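Search this site Enter keywords Go

Two arms, one bin, and a stop button that didn't stop both

2023-09-08

Readers who sat through the Ekgate open day in May will remember the promise. A pair of arms would clear drinks bottles off a floor and drop them in a wastebasket, all day, with no one standing over them. Paller supplied the control software, Canamen put the cell together, and the talk was of bottle sorting at every depot in the region before long.

The fault report has now been passed round, and it makes duller and more worrying reading than the brochure did. Over a test of 400 picks, the cell logged 149 faults. Most were plain misses, where the fingers closed on nothing and the arm carried on to the bin as if it had a bottle. I can live with those. A missed bottle is still on the floor and can be tried again.

The part that bothers me is four entries near the end. In each one the stop was pressed while both arms were reaching towards the bin. The left arm halted. The right arm finished its move first. Paller calls this "completing a safe motion". I would call it an arm moving after someone has told it to stop, and I doubt the person with a hand in the cell would care for the difference.

Canamen blames the link between the two controllers. Paller says the link was wired against its instructions. Marchand, brought in to look at it from outside, found that the stop had been tested on each arm alone and never on the pair. That finding takes up one paragraph on the last page, and it ought to have been on the first.

There is a fix, we are told. The new version has passed 80 stops in a row. Fine, but I asked how many of those were made with both arms reaching for the same spot, and I'm still waiting for a figure. Clear plastic on a marbled floor is hard enough for the cameras. Two arms working round one small bin makes the timing matter a great deal more, and that was known when the layout was drawn up.

Until the paired test is written down and signed, our advice to members is to keep the guard shut and cut the power before reaching in for a stray bottle. Don't rely on the button.

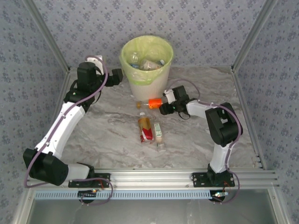
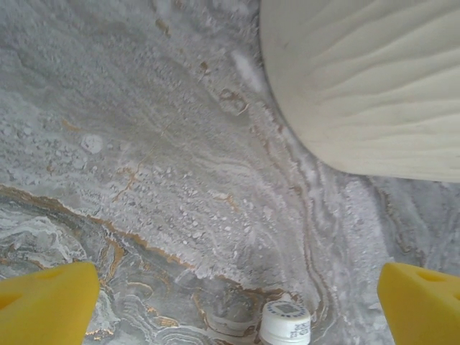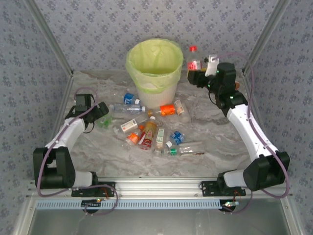
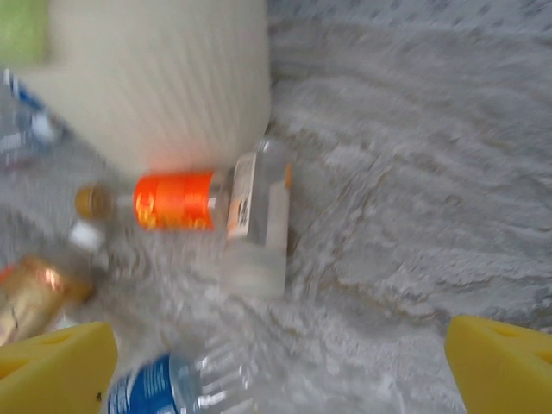

Bottle clearing in the two-arm cell, from the fixed camera (first and third) and close to the grippers (second and fourth).

14 shares | 6 comments

Recent items
Canamen guard switches: check your spares
What the Marchand report leaves out
Ekgate open day: our notes from May
Letters: who signs off a software update?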